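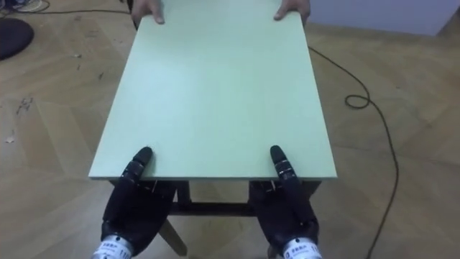 May the table be moved at all? One resident wrote to us in these words after reading the notice in the laundry room, and added that the old rule had seemed to forbid it. The old rule has been withdrawn. Residents of Hotwood and Plorier House may move the folding tables within the laundry room, subject to the answers on this page.

Folding Tables in the Laundry Rooms: Frequently Asked Questions
Last revised February 2, 2022

Which tables does this page cover?

This page covers the Linideck tables with the light green top and thin black metal legs. It does not cover the ironing stations or the benches in the corridor. Benches are to stay where they are at all times.

How many people are needed to move a table?

Two, one at each end. A table may not be dragged by one person, even over a short distance. Residents who have no one to help them may ask at the front desk during office hours.

What should be done before lifting?

Remove all laundry, detergent and personal items from the top. Check the floor along the whole route, including any cords that cross it. Agree on where the table is going and who will walk backward.

Where may a table be placed?

A table may stand anywhere in the room that leaves the doors of the washers and dryers free to open fully. Please also leave a clear path to the exit. Where machines are stacked, both doors must be within reach — the upper one as well as the lower.
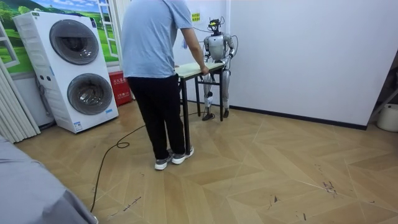 How should a table be held?

Each person should hold the short end of the top, with the hands well apart. Do not lift by the legs. The top should remain level from the moment it leaves the floor until all the legs are down again. On the far side, one hand goes near each corner with the fingers wrapped over the rim; on the near side, the palms go beneath the panel and the thumbs stand up against the front edge. Either grip is acceptable, and the two may be used together. 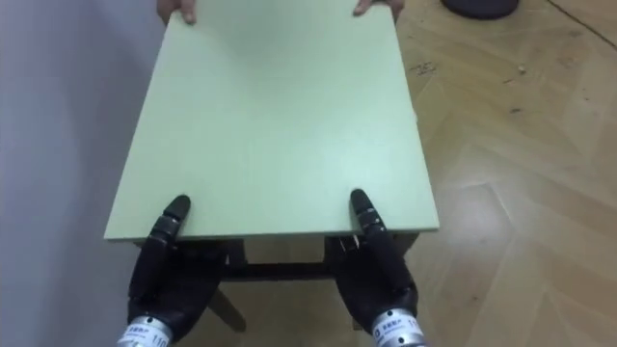

Damage to a tabletop most often begins at the rim, and residents are asked to look there first when reporting a problem. Chips, swelling and lifted edges should be reported to the front desk with the room number. The lighter strip running along the front edge is part of the finish and does not need to be reported.

May a table be taken out of the laundry room?

No. Tables for meetings and private events can be requested from the Tang Room office. Requests for events in March should be submitted on the usual form.

How should the top be cleaned?

Wipe it with a damp cloth and mild soap. Bleach, scouring pads and solvent cleaners are not permitted. Spilled detergent should be wiped up promptly by the person using the table.

May I sit or stand on a table?

No. The tables are provided for sorting and folding only. Full baskets may be set down on the top, but should not be left there while a machine is running.

Is there a charge for damage?

Ordinary wear is not charged. Where a table has been misused, the resident responsible may be billed for the repair — up to a limit of $300 per table. A written notice is sent before any charge is made, and the resident has 16 days to respond.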